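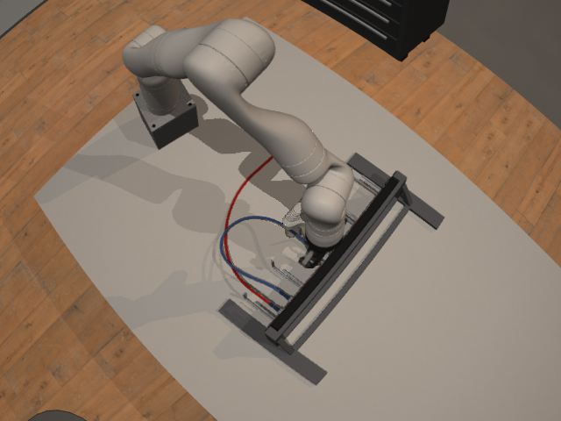

Ticket 1160: Planner rejects grasp on blue cable at rack
Project: Karam cable handling, simulation build
Component: Cullar motion planner
Reported by: Flevside integration desk
Status: Open, awaiting fix from Zikwood

Summary
The planner returns "no valid path" when asked to move the blue cable while the red cable crosses it. The same request succeeds when the red cable is removed from the world file.

Steps to reproduce
1. Load the rack world with both cables enabled.
2. Place the gripper close to the rack, beside the blue cable.
3. Request a lift of 50 mm and wait for the planner to respond.

Log
14:10 Request failed on 44 of 50 seeds. All failures report contact between the two cables at the start state.
14:35 Collision padding on cable segments reduced from 8 mm to zero. Result unchanged.
15:20 Cable-to-cable contact excluded from the start state check only. The planner returned a path on every seed, but the red cable was dragged with the blue one in two replays.

Workaround
The exclusion may be used for simulation runs. It must not be carried over to hardware settings.

Requested action
Zikwood is asked to confirm whether resting contact between flexible bodies can be permitted at the start state and checked again after the lift. Replay files are attached to this ticket.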